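Ticket 3145 - Open day table, Prusilport
Queue: Demo support
Status: Closed
Raised by: Grukisitz front desk

Monday, 8:40 am
Two-arm sorting demo stops partway through its cycle. Vitow controller shows a timeout on the second arm, then both arms hold position. First school group is due at 10. Tried one restart from the panel, same result at the same step.

8:55 am
On site. Table layout checked against the setup sheet: blue tape grid, one yellow plate, one white plate, yellow and purple cubes. Ran the cycle at slow speed with the guard switch in.

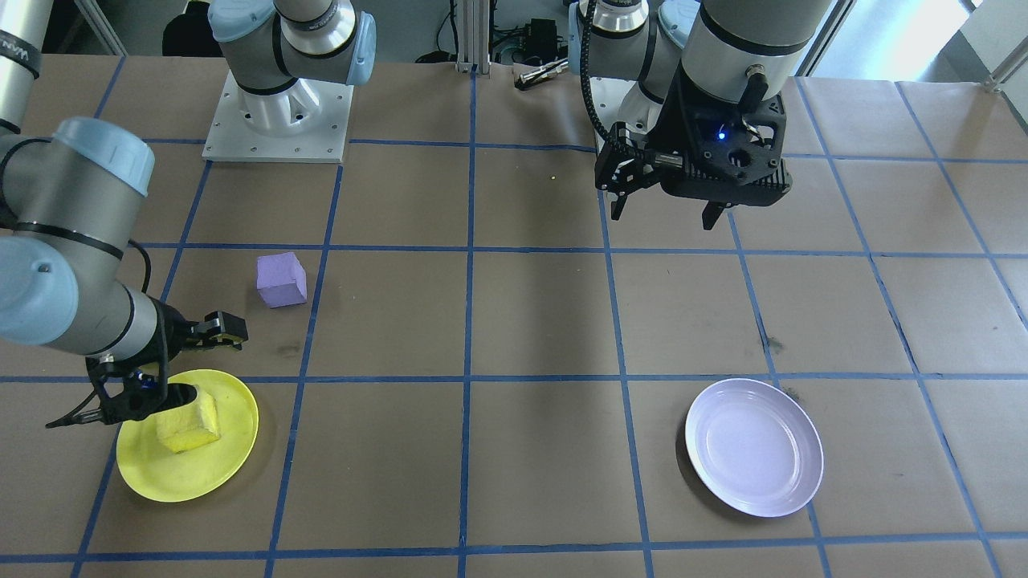 Can the demo run with only one arm if the other keeps timing out?
Load the single-arm program from the Owino menu and park the second arm first. It takes longer per cycle and skips the handover, but visitors can still follow it.

9:10 am
Log has 157 timeout entries going back to Friday's rehearsal. All of them come from the same wait step. The limit there is set to 900 milliseconds, left over from the old program, and the slow-speed setting for public days doesn't get through the move in that time.

9:20 am
Raised the limit and saved it under the open day profile. Left the standard profile as is. Started again from the top with both arms.

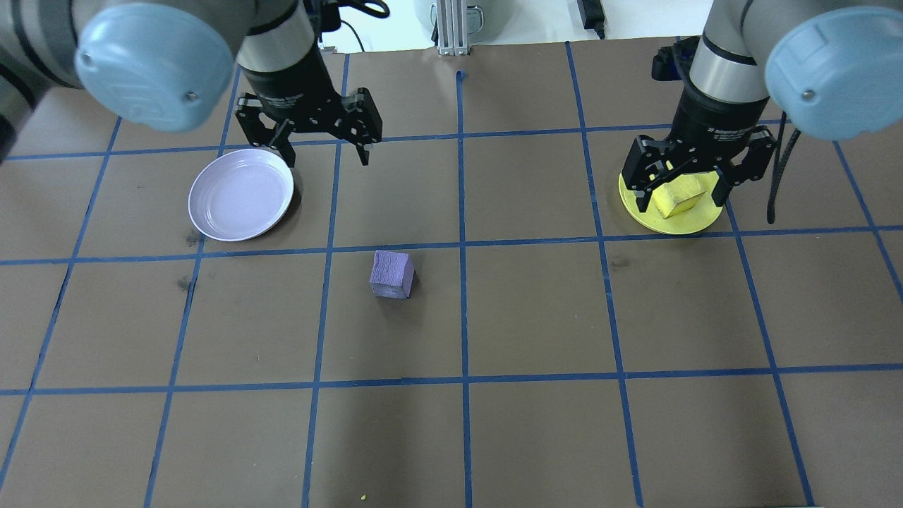

Ran 2 full cycles after the change, no timeout on either arm. Cleared the old entries so staff can see anything new - please don't clear them again until the day is over.

9:45 am
Handed back to front desk. If it stops again, note the step number before restarting and add it to this ticket.

4:30 pm
Front desk reports no further stops. Closing.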